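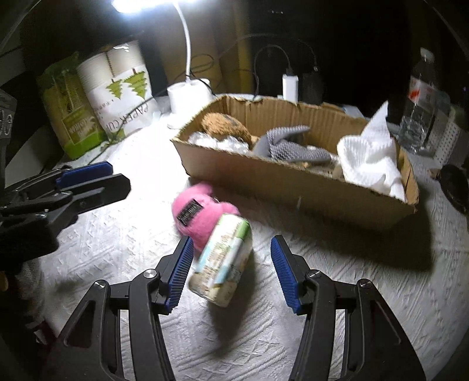

Le sirop de sureau maison, c'est mon grand plaisir de la fin du printemps, et comme on me redemande la recette chaque année dès le mois d'avril, je me décide enfin à la mettre au propre ! J'ai appris à le faire chez Everaldo Dantas, un ancien voisin qui en préparait des quantités folles et le servait à tout l'immeuble. Depuis, je n'achète presque plus de boissons toutes faites. Une petite boisson du commerce comme celle qui est couchée de travers sur la nappe blanche, ça dépanne, mais un fond de sirop dans un grand verre d'eau fraîche, c'est un autre monde (et on dose le sucre comme on veut).

## Ce qu'il faut

- 20 belles ombelles de sureau noir, bien ouvertes
- 1000 g de sucre en poudre
- 1 litre d'eau
- 2 citrons non traités
- 205 g de miel doux, facultatif - j'en mets quand les fleurs sont peu parfumées

Côté matériel : un grand saladier, une casserole, une passoire fine, un linge propre, un entonnoir et des bouteilles en verre avec leurs bouchons. Un thermomètre de cuisine est bien pratique pour la fin.

## Cueillir les fleurs

Allez-y un matin sec, une fois la rosée partie. Les fleurs doivent être crème, avec un peu de pollen jaune qui reste sur les doigts. Si elles brunissent ou sentent le chat (oui, vraiment), laissez-les sur l'arbre.

Attention à ne pas confondre le sureau noir avec le sureau yèble, qui est toxique. Le noir est un arbuste à tiges ligneuses, avec une écorce grise et crevassée sur les vieux rameaux. Le yèble est une grande herbe à tiges vertes qui pousse droit depuis le sol, souvent en colonies au bord des fossés. Au moindre doute, on s'abstient.

Je cueille loin des routes, jamais plus de quelques ombelles par arbuste, et je les pose à plat dans un panier sans les tasser.

## La macération

1. Secouez doucement les ombelles pour faire tomber les petites bêtes. Surtout pas de rinçage, tout le parfum est dans le pollen !
2. Coupez les fleurs aux ciseaux au-dessus du saladier en retirant le plus possible de tiges vertes, qui sont amères et indigestes.
3. Brossez les citrons sous l'eau chaude, coupez-les en rondelles et ajoutez-les.
4. Faites bouillir l'eau, laissez-la tiédir cinq minutes et versez-la sur les fleurs.
5. Couvrez d'une assiette et laissez au frais une nuit entière, jusqu'à 24 heures si vous aimez le goût bien marqué.

Mon ami Joonas Ojala remplace un des citrons par une orange. C'est plus rond, moins vif, et délicieux avec de l'eau pétillante. Essayez les deux !

## La cuisson

Filtrez à travers la passoire garnie du linge, puis pressez bien. Versez le jus dans la casserole avec le sucre et chauffez doucement en remuant jusqu'à ce qu'il soit complètement fondu. C'est à ce moment que j'ajoute le miel.

Je monte ensuite à 84 °C et je maintiens cette température quelques minutes, sans laisser bouillir. Si ça bout un peu, rien de grave, le sirop sera seulement moins fleuri. Une écume blanche remonte, enlevez-la à la cuillère.

## Mettre en bouteille

Ébouillantez les bouteilles et les bouchons pendant que le sirop chauffe, puis égouttez-les sur un torchon propre. Remplissez à chaud, presque à ras bord, fermez et laissez refroidir à l'abri des courants d'air - le verre n'aime pas les surprises.

Une fois ouverte, la bouteille va au réfrigérateur et se boit dans les trois semaines. Fermée, je la garde aussi au froid, quelques mois tout au plus. Si le sirop pétille ou sent la levure, on jette. On peut aussi le congeler dans un bac à glaçons, et un glaçon ou deux suffisent pour un verre.

## Pour le servir

Comptez un volume de sirop pour sept d'eau. Il est merveilleux sur des fraises, dans un yaourt nature, ou pour imbiber un gâteau au citron encore tiède. Avec un peu de menthe froissée et une rondelle de concombre, c'est ce que je bois tout l'été au jardin.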